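## 4. Refilling the pump bottle

1. Stand the bottle upright on a flat tabletop.
2. Hold the white collar and unscrew it counterclockwise. Lift out the pump.
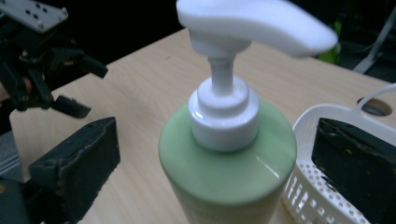 3. Pour in Fono refill, part no. 636, up to the shoulder. Leave the neck clear.
4. Refit the pump and tighten the collar by hand.

**Caution:** Do not use tools on the collar.

5. Wipe drips off the tabletop with a soft cloth, following the grain. 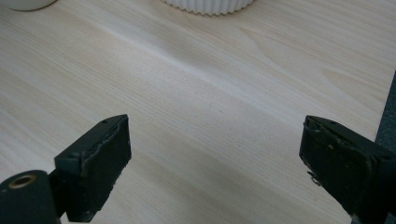 ## 5. Storage

Store upright with the pump fitted. Do not stack.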